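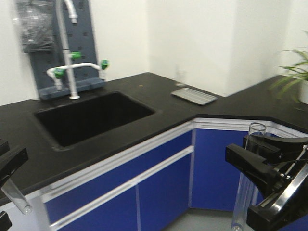
夹爪急停复位后自行张开，Mollow暂停双臂试管作业

扎坎顿（Zakanton）消息：实验室自动化公司Mollow九月起暂停旗下Arain双臂系统的全部试管搬运作业。原因是急停复位之后，夹爪会在没有操作指令的情况下松开。公司内部测试跑了114轮，13轮出现同样情况。

一名技术员右手食指被碎玻璃划伤，缝了针，当天下午回家休息，没有住院。公司没有公布她的姓名。

事发在Mollow自己的应用实验室，上午十点刚过。当时两条机械臂在做例行的取放练习，从试管架上取管，举到台边停住，再放回去。中途右臂报了一个轻微的关节告警，技术员按下急停，看了看屏幕，告警消了，于是复位。到这一步都合规程。

复位后大约过了一个呼吸的功夫，右侧夹爪张开，试管掉下来，碰到台沿碎了。技术员伸手去接。手已经在里面了，所以划伤。

没接住。

Mollow安全主管Iona Cruickshank当天中午到场，下午把所有Arain的试管程序锁掉，客户那边的也一并远程锁定。全部受影响的设备是18台，都装了同一版控制固件。公司的说法是“预防性停用”，没有用“召回”这个词。

“按急停的人会以为系统已经冻住了。”Cruickshank在电话里说，“复位以后它应该继续冻着，等人来告诉它下一步做什么。这次它自己做了决定，这是我们的问题，不是她的操作问题。”

她说，伸手接掉落的玻璃是本能反应，培训能减少，减不到零，系统设计时就该把这一条算进去。

固件层面的原因，目前只有初步说法。Arain的夹爪由Davard供货，驱动板也是Davard的。急停触发时驱动板断力矩，夹爪靠机械自锁保持夹持。复位时，驱动板重新上电，先读一遍手指位置，再向上层控制器要目标值。上层控制器如果回得慢，驱动板就用默认值。默认值是“张开”。

在旧版固件里，默认值是“保持当前位置”。什么时候改的，谁改的，两家公司还在对记录。Mollow说更新说明里没提这一项，Davard的答复只有一句，称正在“配合客户核查”，并表示暂时不评论具体版本。 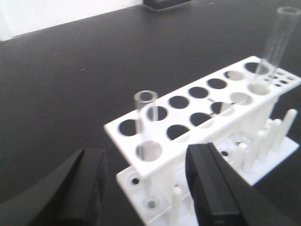

测试组把触发条件缩小了一些。试管架这类目标比较容易中招，原因在于程序：手指要下到架子旁边，间隙小，视觉模块在这个阶段占用的计算资源最多，上层控制器的回复就容易迟到。换成开阔台面上拿放大件，同一版固件，目前没有复现。但测试轮数还少，Cruickshank不愿意把话说死。

13次异常里面，11次是右夹爪，2次是左夹爪。左右用的是同型号驱动板，为什么偏向一侧，没有解释。有工程师怀疑是线缆长度，也有人觉得只是任务分配的缘故，右臂干的活本来就多。

左夹爪那2次，加爪里正好都没有东西，空张一下就过去了，如果不是事后翻日志，没人会注意到。这一点让安全组比较在意。测试之外，日常运行里有没有过类似的空张，要等客户日志收齐才知道。

已知的客户报告里没有人员受伤。有一家客户在更早的时候提过一次“试管莫名掉落”，当时客服按夹持力不足处理，建议更换指尖胶垫，工单就关了。这张工单现己重新打开。

Mollow给客户的通知一共一页，要点如下：

试管、比色管及其他玻璃容器的搬运程序一律停用，不要用手动模式绕过。
急停之后如夹爪内仍有容器，先不要复位。一人托住容器底部，戴防割手套，另一人用机械释放钮松开手指。
复位时，任何人的手和前臂不得进入两臂之间。
固件不要自行降级。旧版与当前的标定文件不兼容，降级后手指行程会错位。
保留全部日志，不要清空，哪怕磁盘提示空间不足。

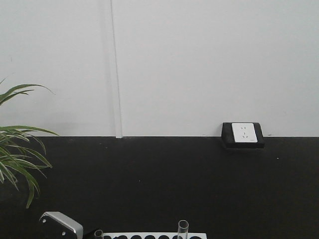 暂停期间，已经装在架子上的试管怎么处理？

由人工取走即可，前提是两臂已退回停靠位并切断驱动电源，台面上的架子不必挪动。

通知发出后，有客户抱怨来得太急。一家做水样检测的实验室说，下午收到邮件时手头还有一批样品没跑完，只能叫两个人加班用手倒。实验室负责人不愿具名，说他理解停用的理由，但希望Mollow“至少先打个电话”。

Cruickshank承认通知发得仓促。锁定指令先到，邮件晚了将近一小时，有几家是先发现程序点不动，才去翻邮箱的。她说下次顺序会倒过来，不过她也说，如果再来一次，锁定的时间她一分钟也不会推迟。

修复方案分两步。第一步是软件补丁，在上层控制器里加一道确认：复位后夹爪保持锁定，操作员必须在屏幕上选“保持”或“释放”，不选就一直不动。补丁已经写完，正在跑测试，Mollow的目标是连续跑满与之前同样多的轮数，一次异常都不能有，出一次就从头数。

第二步要动驱动板。默认值写在Davard那一侧，Mollow自己改不了，只能等对方出新固件。时间没有定。Davard那边也没给日期。

有补丁没有新驱动固件，能不能先恢复作业？公司内部意见不一。应用组希望补丁通过就放行，理由是确认步骤已经把风险挡住了。安全组的意见是再加一道物理措施，例如在台沿前装一块透明挡板，掉了也不会有人伸手。挡板会妨碍左臂的一部分动作，应用组不太高兴。
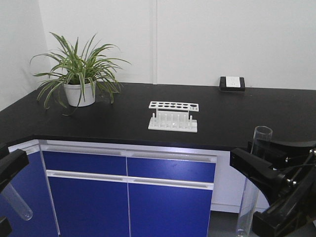
挡板高度还在试。太低拦不住手，太高则两臂举着长管靠近台边时容易蹭到。目前试的一版做了缺口，左右各一个，长管能过，人的手掌过不去。样件是临时切的，边角还没打磨，测试组自己也说不好看。

另外一个改动比较小，但可能最先落地：把玻璃试管换成塑料管来做练习和演示。只有确实需要玻璃的流程才用玻璃。Cruickshank说这条早就该做，之前没做，是因为塑料管和玻璃管的反光不一样，视觉模块要重新标定，一直排不上期。

受伤的技术员预计下周复工，先不安排在机械臂旁边。她所在的小组已经重新过了一遍急停流程，原先贴在台边的那张卡片上写的是“复位前确认告警消除”，现在改成两行，第一行是“确认夹爪内无容器”，第二行才是告警。

当地劳动安全部门已收到Mollow的书面报告，尚未派人到场。公司称监控录像和控制日志都做了封存，随时可以调取。

Arain的其他用途，包括搬运塑料盒、开合抽屉等，目前仍可照常使用，但复位时的站位要求同样适用。客户如有疑问，联系原来的服务工程师，夜间有人值班。

（本稿在发出后更新过一次，补充了左夹爪的异常次数。）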